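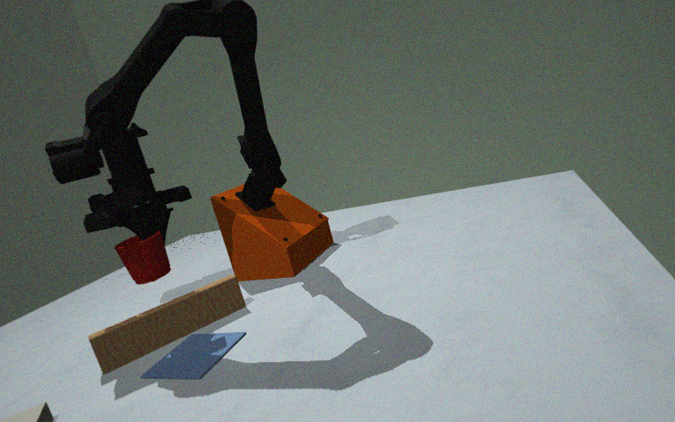

Norkach resets its simulated arm cell after grip faults

Norkach has finished rebuilding the virtual work cell it uses to test arm programs before they go to the floor, the company said Wednesday. The cell was out of regular use while two engineers tracked down a fault that made the gripper let go of light parts during slow moves.

The cell exists only in software. It holds one black arm, a white table and a small group of objects that includes a red cup, an orange block, a wooden plank and a flat blue tile. Programs that pass in the cell are copied to the real arms at the company's Pulumitz plant, where they handle packaging inserts and small molded parts.

Joar Söderlund, who looks after the cell, said the trouble first showed up in the overnight runs. The arm would close on the cup, lift it a short way and then lose it, with no error in the log. The same program had passed a week earlier.

"We assumed somebody had changed the program," Söderlund said. "We compared the files line by line and they were the same. After that we started looking at the cell."

The engineers set up a batch of 400 pick attempts using the cup alone. The gripper dropped it in 54 of them. A second batch of the same size with a heavier test part produced no drops, and that pointed to the contact settings for light objects.

Those settings had been replaced in February, when Norkach moved the cell to a newer version of Brandier, the simulation package it runs on. The update brought in its own friction values for the finger pads. The old values, which the team had measured on a real gripper at Pulumitz, were still on disk but were no longer being read.

Söderlund put the measured values back and locked the file so that an update cannot write over it. He also shortened the time step the software uses when the fingers are touching a part. The shorter step makes each run slower, and the overnight batch now ends at 5 a.m. instead of shortly after 3.

A second fault turned up during the same work. The arm's base was mounted slightly off from its position on the drawing, and the error grew as the arm reached farther across the table. Close to the base it was too small to matter. At the far side of the table it was enough for the fingers to catch the edge of a part.

Sverre Solheim, who runs the real arms at the plant, had reported a mismatch last fall. His crew had been correcting for it by hand, adding a small offset to each program that came over from the simulation.

"We had a sheet taped up next to the controller with the numbers on it," Solheim said. "Every new program, you typed them in. If you were on nights and you forgot, you found out pretty quick."

The base has now been moved to match the drawing and the offsets have been taken out of the plant's programs. Solheim's crew removed them one arm at a time over several shifts, running each arm at reduced speed before returning it to normal work.

Norkach also changed how the cell is checked. Until now, the only routine test was to load the arm and run it through its joint limits with nothing on the table. The new check is done with objects in place and has to be completed before any batch is started. It goes in this order:

Load the cell and confirm the version number against the one written in the log.

Send the arm to its home position and read back all joint angles.

Confirm that the measured friction file has been loaded.

Close the gripper on the cup, lift, hold for ten seconds and set it down.

Repeat the lift at the far side of the table.

Clear the run and reload the starting layout.

If any step fails, the batch is held and the person on duty calls Söderlund or his backup. The check takes 12 minutes. It has stopped one batch so far, when the starting layout had been saved with the plank standing where the cup was supposed to be.

After the repairs, the team ran a final set of 1,997 pick attempts with mixed objects. The target had been 2,000, but three were thrown out when the computer running them was restarted for a security patch. Söderlund said the cup was not dropped in any of the attempts that counted. The flat tile remains a problem, with the fingers often sliding over it instead of getting under the edge, and it has been left out of the pass requirements for now.

The work took 78 hours of engineering time, most of it spent finding the first fault. The company did not give a cost.

Programs written while the cell was giving wrong results are being tested again. Solheim said the ones for molded parts were done first because those arms run every shift. The packaging programs are next, and the plant will keep using its current versions until the new ones have passed.

A second virtual cell, named Ha, is being built for a two-arm station planned at Pulumitz. It will use the same locked friction file and the same start-of-batch check. Söderlund said the layout is finished and the arms have been placed, but the grippers have not been added yet.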